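4.3 What went wrong with the wrist joint

I'd planned to make this section short, and then the left arm started dropping things, so it's going to be the longest one in the paper. Sorry in advance to anybody who came for the success rates (they're in 4.2, and they're fine).

Quick recap if you skipped ahead. The task is flower arranging: two arms, one tabletop, artificial flowers in, arranged vases out. We call the setup Pakley, and the planner that decides which arm does what is Susten. We ran 117 episodes. In 20 of them a stem came out of the gripper while the arm was still moving, and that's the fault this section is about. A dropped silk rose hurts no one, of course, but the same arms are going to be handed heavier things later on, and I wanted to know why they were letting go before anybody gave them a reason to.

My first guess was friction. Artificial stems are slippery, they have those little nodes where the leaves branch off, and a gripper finger that lands on a node sits differently from one that lands between nodes. I spent two weeks on this guess – two weeks I'd love to have back – changing the closing force and the grasp height. More force did help a bit with single stems. With bunches it did nothing I could measure, and on one bad morning it made things worse, with the stems at the outside of the bunch squirting out sideways like a bar of soap.

So then I went back to the logs and lined up every drop against the joint currents, and there it was. The drops bunched up around one kind of motion, a fast wrist rotation with the arm stretched toward the back of the table. Figure 6 has views from the workspace and the wrist cameras, for anyone who wants to picture the reach we're talking about.
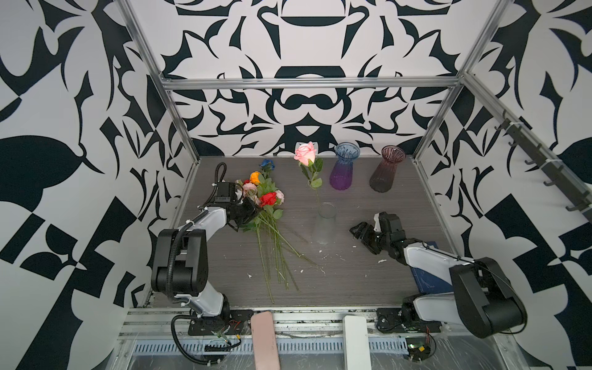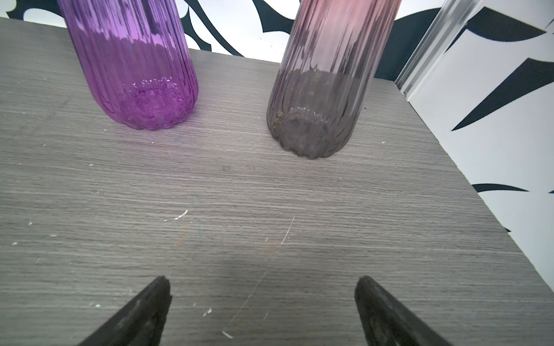
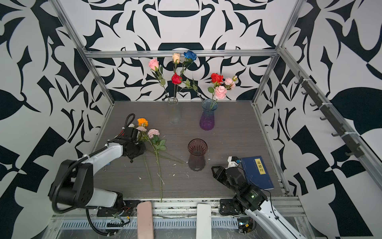
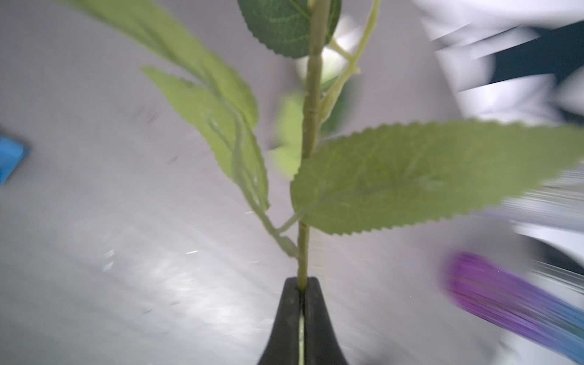 Figure 6. The flower task in the Pakley cell. First and third views: fixed camera. Second and fourth views: wrist camera.

When the wrist turned quickly at full stretch, the supply voltage at the gripper dipped. The dip was short, and the gripper's motor driver (a Fiven board, one per arm) read it as a restart. On a restart the driver goes to its default state, and its default state is zero holding torque. A moment later it comes back up, reads the last position command, and closes again. If the stem is thin and hasn't moved much, the fingers catch it and you'd never know anything happened. If it's a heavy bunch, the whole lot has shifted by then and the fingers close on whatever's left.

That explained why I'd been fooled by the friction idea. Squeezing harder leaves a single stem a little more wedged between the fingers, so it survives the gap more often. The cause was still there underneath, and I'd been tuning around it!

What bothered me more was that none of our monitoring caught it. Susten checks gripper state by asking the driver, and the driver, freshly restarted, cheerfully reported "closed, no faults" every time. Our safety layer, Sfeir, watches for collisions and for joint limits and has nothing to say about an end effector that let go and grabbed again. In most of the 20 episodes the planner carried on to the insertion step holding too few stems, or none, and pushed an empty gripper down toward the mouth of a vase. We have 2 recordings where the fingers touched the rim. The vase stayed upright both times, but I count those as the real safety events in this study, more than the drops.

We changed three things. The first was wiring: a thicker supply lead to each wrist, with the slack rerouted so it doesn't get pulled tight at full reach. The second was the driver default, which now holds its last torque through a restart until it hears otherwise. I went back and forth on that one. A gripper that won't let go when its electronics hiccup is a bad thing if a person's fingers are in there, so holding is only allowed while the cell is in autonomous mode, and the stop button still cuts torque completely. The third was a check in Susten. Before any insertion it compares finger width with the width recorded at the grasp, and if the two don't agree it backs off and looks again.

I reran the fast wrist motion on the bench with the old wiring and the new driver default, to see which fix was doing the work. The voltage still dipped and the stems stayed put. With the new wiring and the old default, I couldn't get it to dip far enough to restart. Either one would probably have been enough for this fault. I kept both.

One limit on all of this: the width check is weak for single stems. The difference between fingers closed on a thin stem and fingers closed on nothing is close to the noise in the encoder, so a lost single stem can still get past it. The wrist camera is the obvious place to look for a better signal. We haven't done that yet, and the numbers in 4.4 don't include it.

Comments

stemcell_pun: We had the exact same restart thing with a different driver. Ours reported healthy too. Did you try logging driver uptime? A counter that goes back to zero is hard to argue with.

Author: Yes, added it the same afternoon I read this. Wish I'd had it in March.

gradstudent_b: Is the finger width compared as a fixed threshold or scaled to the bunch?

Author: Scaled. Fixed gave us way too many false alarms on thick bunches, where the stems settle a little on their own.

looseconnector: Check the crimp on that thicker lead after a few hundred cycles. Stiffer wire moves the bending to the connector.

Contact the authors | Copyright Pakley project | Back to top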